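Notes on stringing with size 8 seed beads, 2025-01-10

I restrung the Dridholm necklace last week. It is a double-strand piece with matte glass beads, and the original thread had frayed at the clasp end. The old thread was a single-ply nylon, which stretches over time and leaves gaps between beads. I replaced it with a bonded thread from Jelance, sold on 100 yard spools, and so far I have no complaints about it.

The main problem with the first attempt was tension. I pulled each pass tight as I went, and the strand curled when I laid it down. On the second attempt I left a gap the width of one bead next to the stop bead and took up the slack only after the last pass. The strand now hangs straight.
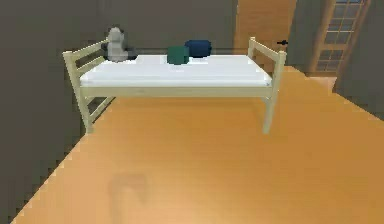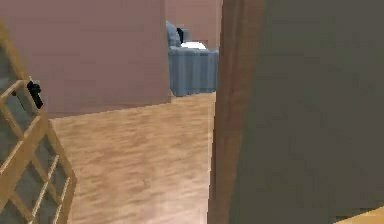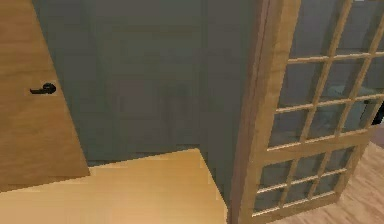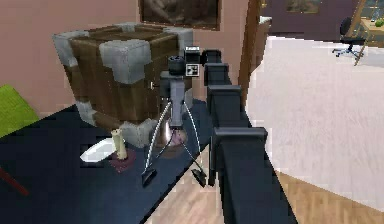 Color planning took longer than the stringing. My usual method is to put each candidate next to a larger area of a similar color and see whether it still reads as its own color from across the table. A gray-green like the wall behind the smooth door with the black lever handle is a hard one to match in glass, as most greens in that range have a coating that shifts toward blue under a lamp. Gremo sells an opaque version that stays put. I bought 2 tubes from different lots and they do not match each other, so I mixed them in a dish before stringing - the variation is less obvious when it is spread over the whole strand.

Needles: I used a size 10 for the body and changed to a size 12 for the last passes near the clasp. Nanna Kirkegaard wrote to me in November to suggest a size 13 for the whole job. I tried one. It bent on the third pass, but it does go through a crowded bead without cracking it, so I keep it for finishing.

The clasp is a plain Gunnlaugsson toggle. The bar needs around five small beads between it and the main strand, or it will not turn far enough to pass through the ring. I started with three and had to cut it off and do it again.

Next is the matching bracelet, with the same thread and the leftover mixed green.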